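8. Fault 17: Fingers Do Not Release

Fault 17 appears on the Cimovura controller when the finger position does not change within 8 seconds of an open command. The fault is most common with soft or crumpled wrappers, which can work their way between the finger and the crossbar.

CAUTION: Keep hands clear of both fingers until the controller shows STANDBY. A stalled finger may move suddenly.

1. Press STOP. Leave the item in place.

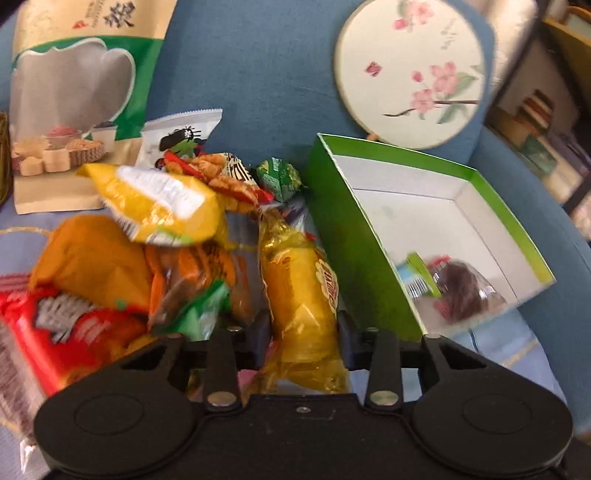

2. Wait 25 seconds, then switch off the controller.

3. Remove any wrapper pieces with plastic tweezers.

4. Check the screw near the bottom of each finger. Replace loose screws with part 3149 only.

5. Switch on and run HOME.

Note: If Fault 17 returns, take the tool out of service and contact Hollodus Support.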